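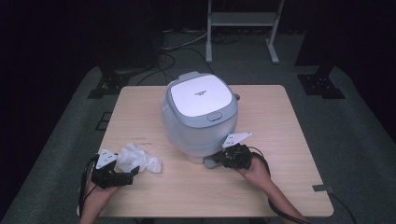

A rice cooker on a light wooden table.

Standing charges: what the Nerwood review proposes

The Nerwood supply area consultation on domestic standing charges opened in May and covers the fixed daily part of the electricity bill, the part a household pays before it has used a single unit. The paper runs to two volumes. The first sets out the proposals and the second holds the cost tables. Members who only have time for one should read the second.

At present the fixed charge in the Nerwood area recovers four kinds of cost: metering, billing, the residual part of the local network charge, and the levy for failed suppliers. The first two are plainly related to the number of customers. A meter costs the same to read whether the household uses a lot or a little. The residual network charge is a different matter. It is the sum left over once the forward-looking charges have been collected, and where it falls is a question of policy.

The review puts forward two options. Under Option A the residual stays in the standing charge but is split into bands by annual use, with the lowest band set at 2000 kWh a year. Households under that line would pay a reduced fixed amount, and those above it would pay more. Under Option B the residual moves wholly into the unit rate, so that every unit carries a share of it and the standing charge drops to metering, billing and the levy.

Our tariff working group, convened by Chiamaka Yusuf, has gone through both. The main points are as follows.

Option A depends on a reliable figure for annual use. For homes with a working smart meter this is easy enough. For homes on estimated readings it is not, and the paper says only that suppliers would use "best available data". We think the final rules should say which data, over what period, and how a household can challenge the band it has been given. There is also a cliff edge. A home using slightly more than the threshold would pay the full higher amount for the whole year. A sloping charge between bands would remove the edge at the cost of a more complicated bill.

Option B is simpler to explain and gives a stronger reason to save electricity. It moves cost away from low users and towards high users, and high users are not all well off. The group is most concerned with homes heated by old storage heaters, where use is high in winter and the occupants have little means of changing it. The cost tables show this group separately but do not show it by income, so the size of the problem can't be worked out from the published figures. We have asked for the missing breakdown.

Neither option deals properly with homes that have solar panels and a battery. These households may draw very little from the network over a year and still rely on it fully on a dark evening in January. Under Option B they would pay almost nothing towards the residual. Giorgia Fiore has drafted a note on a capacity-based charge, set by the highest half-hourly demand in the year -- a third route that the review mentions in a footnote and then drops. The note is still in draft, and the group hasn't adopted it as a position.

Two suppliers, Greco and Zenis, have already published tariffs with a low or zero standing charge. These should not be read as a trial of Option B. In both cases the network costs reach the supplier in the same way as before, and the supplier recovers them through a higher unit rate on the first block of use. A customer leaving such a tariff early in the year may have paid more than their share, and one leaving late may have paid less. The review relies on take-up of these tariffs as evidence of demand for reform. In our view it is evidence of demand for the tariffs and should be given little weight.

Prepayment customers are dealt with in chapter 7. The proposal is that the fixed charge should stop building up as a debt on the meter during periods of no use, for example when a flat is empty or the credit has run out. We support this under either option. It could be brought in ahead of the main reform with a small change to the licence conditions, and our response will say so.

The modelling was carried out with the Rekurico bill tool, and the input sheets have been released with the second volume. Members who wish to run their own cases should note that the tool treats VAT as a separate line and that the default profile assumes gas heating -- change it before testing an all-electric home.

Comments for the joint response should go to the working group through the members' page, with the paragraph number of the consultation paper at the head of each comment.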